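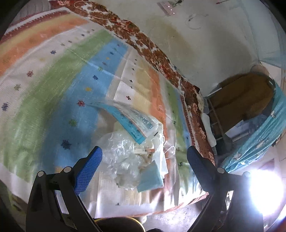

# Plotville build notes, May 30, 2026

Playtest of the Lurilness chapter, start to finish, on the new save system. Two full runs, one on normal and one on hard. Notes in the order I hit things, so the serious bugs are mixed in with the small stuff.

## Opening

The train yard loads much faster than it did in the last build. The fade from the menu still pops for a moment before the music comes in. It's worse if you skip the logo.

The tutorial prompt for crouching shows up after you've already had to crouch under the first gate. Moved the trigger back to the ladder. Needs a rebuild before I can check it.

Guard dialogue in the signal box repeats if you stand still. The cooldown is set to 20 seconds and the lines are longer than the gap between them, so they start talking over themselves. Set it to 60 locally. Haven't committed that, because the same value is used by the dock guards and I don't want to change those without listening to them first.

## The mill

Normal run: got through on stealth without being seen. Too easy. The upstairs guard faces the window for most of his loop and you can walk straight behind him to the office.

Hard run: the same guard turns around early and catches you on the stairs every time unless you throw something. I think the patrol is fine and the stairs are the problem. There's nowhere to stop halfway. A crate on the landing would do it. I put in a gray block as a stand-in and the section played better right away, though the camera clips through the block when you lean.

The office safe gives 400 coins. That's left over from the old economy and buys nearly everything in the Woldegiorgis shop in one go. Lower it, or raise the shop prices. I'd lower it. The shop prices feel right for a player who finds only part of the loot.

## Woldegiorgis

The shop works. Selling works. Buying a second lantern when you already carry one eats the money and gives you nothing. Logged as a blocker.

The upgrade menu forgets where the cursor was each time you buy something and jumps back to the top. Annoying with a controller, less so with a mouse.

Rain is back on the roofs and it looks good, but the frame rate drops in the square when you face the church. It comes back as soon as you look at the ground. Turning off the puddle reflections fixed it on my machine. I'd like to see the same test on a slower one.

Side quest with the missing cart: finished it, got the reward, and the marker stayed on the map. Reloading cleared it.

## Ginamham bridge

Still the best part of the chapter. The change from November, where the bridge breaks in stages and you have to pick a side, holds up well on a second run. I took the left side the first time and the right side the second. The right side is missing all of its radio chatter. Either the files didn't make it into the build or the trigger volumes are off. Check the files first.

On hard, the machine gun at the far end keeps firing during the cutscene. You can hear it under the dialogue. It can also kill you: I got the death screen and then the cutscene kept playing behind it.

The checkpoint after the bridge saves your ammo but not your health, so you reload at full. Players will find that quickly. It might be fine on normal. Leave it on for normal, off for hard, and see if anyone complains.

## Save system

Manual saves were fine on both runs. Autosave wrote over a manual slot once, right after the mill. Tried to repeat it and couldn't. I had the pause menu open when the autosave icon appeared, which may have something to do with it. If you see it happen, keep the save folder and don't start a new run on top of it.

## To do

- Lantern purchase bug
- Missing radio lines, right side of the bridge
- Stop enemy fire during the bridge cutscene
- Safe payout in the mill office
- Proper crate for the landing, with collision
- Listen to the dock guards with the longer cooldown
- Square frame rate with reflections on and off, slower machine

Didn't get to the photo mode or the new subtitles. Subtitle size was on the default the whole time and I had no trouble reading it from the desk. It still needs checking from the couch.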